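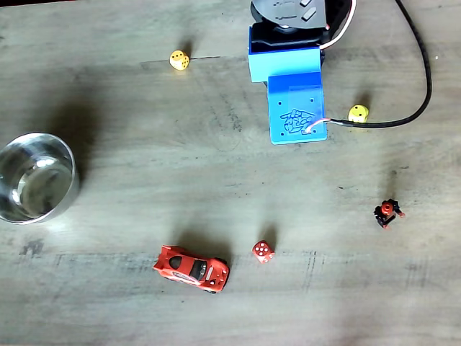
I gave up my car in June and I've had enough people ask how it's going that I may as well write it down once and point them here.

The car was fourteen years old and needed a new clutch, two tyres and something doing to the exhaust. The garage wanted more than 1,000 for the lot. I was driving to work, to the big supermarket and to my sister's, and not much else. I sold it for 200 to a man called Detlef Schmieder, who wanted it for parts and towed it away the same evening.

Work is the easy bit. It's four miles, mostly along the canal, and I already had a bike in the shed. I took it to Ehlers on the high street for a service and they replaced the chain and both brake cables. It takes me 25 minutes door to door. The car took 20, and then I had to find somewhere to park.

The bus is less good. The number 14 is meant to come every half hour but the one after six in the evening often doesn't turn up at all. I've stopped relying on it. If I have to be somewhere by a certain time after work I cycle or I get a lift.

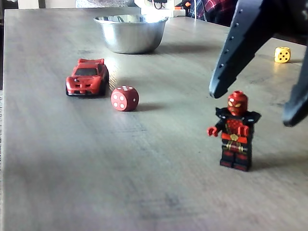
Shopping needed more thought than I'd expected. I used to do one big shop a fortnight and fill the boot. Now I go to Nakis on the corner three or four times a week and buy what fits in two panniers. Some things cost more there, bread and washing powder mainly, but I throw away a lot less food. Potatoes and cat litter are a nuisance. I have those delivered once a month with anything else heavy.

My sister lives on the far side of Dokgate, and that's the journey I miss the car for. By train it's one change and a long walk at the other end, and coming back late there's a gap of more than an hour between trains. I now stay the night when I go, so I go less often but for longer. She says she prefers it. I'm not sure I do - I like my own bed.

I've hired a car twice. Once was to take an old wardrobe to the tip and once was for a funeral. Both times I booked the day before and it was fine, although the second one smelled strongly of dog.

On money, I haven't kept proper accounts. Insurance, tax and the MOT have gone, and so has the petrol. Against that there are train fares, the two hires and a decent waterproof jacket, which I should have bought years ago. I'm better off, but I won't know by how much until I've done a full year.

Winter is the part I can't speak for yet. The canal path has no lights past the second bridge and it floods by the allotments after heavy rain. There's a longer way round by the road. I rode it last week to see what it was like and the hill is steeper than it looks from a car. I'll need a better front light before the clocks change.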